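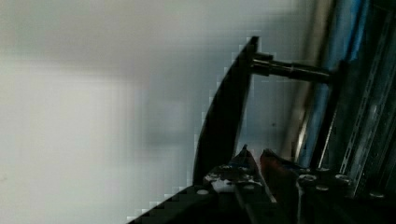

At Statatia, December

Hi, I'm Ottilie Wallner and I'm looking for families who'd let me be nosy about their suppers!

I'm putting together a book on how kids learn to cook at home (working title: Skastau, after the street I grew up on, and I may yet change it). I have a stack of cookbooks by chefs and hardly anything about a six-year-old stirring the soup while a parent answers the phone. So I need your kitchens. Messy is fine. Mine is a disaster most nights.

I'm hoping for 26 households with at least one child between four and eleven. You don't have to be good cooks. If supper at your place is eggs on toast three nights out of five, I want you, please apply!

What you'd be doing

For six weeks you jot down what the kids helped with at supper, even if it was just tearing lettuce or draining the pasta. Two lines a night is plenty, and I'll mail you a notebook. I also call once every two weeks for a chat, usually after 7:30 p.m. when the little ones are in bed. The kids get one afternoon with me too, where we play restaurant with cups, plates and pretend food, and they tell me how they think supper gets made. I love that part. One boy in the first round explained gravy to me for ten minutes.
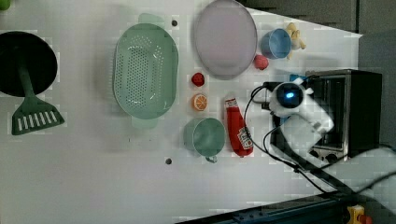 What you get

Each household gets $403, half when you start and half when the notebook comes back. Parking at Statatia is free, and there's coffee and a snack. Your names stay out of the book unless you ask to be in it.

I read some 828 diary pages from the first round and I'm still quoting them at dinner parties, so please don't worry that yours will be boring.
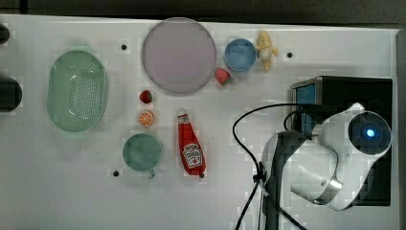

Regula Lanz wrote to me after the first round that her daughter now makes the salad dressing every night and won't let anyone else touch the jar. She also said the notebook was easier to keep up than she'd feared, except in the week they all had colds, when she wrote "soup" five times and left it at that. Five soups is fine with me.

How to sign up

Send a note to Ottilie Wallner, Statatia, Box 1042. Tell me who lives with you, how old the kids are, and the last thing one of them made. Add a phone number and a good time to call. Grandparents who do the cooking are very welcome too!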